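Hearing the gaps: how listening practice helps after sudden hearing loss

April 2022

Sudden hearing loss in one ear is usually noticed on waking. The ear feels blocked, a phone held to it sounds thin, and many people put it down to wax. Steroid tablets work best when started early, and the usual advice is to be seen within 14 days. After that the chance of recovery falls.

Treatment deals with the ear. The second problem is in how the brain uses what the ear sends. Speech in a noisy room depends on comparing the signal from both sides, and when one side is weak or distorted the comparison fails. A hearing aid makes sounds louder but does not restore this skill. 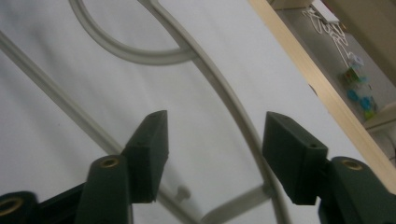
Listening practice sets out to rebuild it. At the Otmont clinic, audiologist Folasade Ogbonna uses a set of 503 recorded sentences, played first in quiet and then against background talk. Patients repeat what they hear. Each session is scored out of 100, and the noise level is raised only when two sessions running are above the pass mark.

"Most people practise for too long and too rarely," she says. "I would take ten minutes a day over an hour on a free afternoon."

Home practice takes up to 2 months. Audiobooks read by an unfamiliar voice are suitable, with the printed text to hand for checking. Music is less useful in the early weeks, as pitch may sound different in each ear.

Practice does not change the hearing test itself. Thresholds measured in February may be the same in summer, while the sentence score has risen. Dizziness, ear pain or a further drop in hearing should be reported the same day.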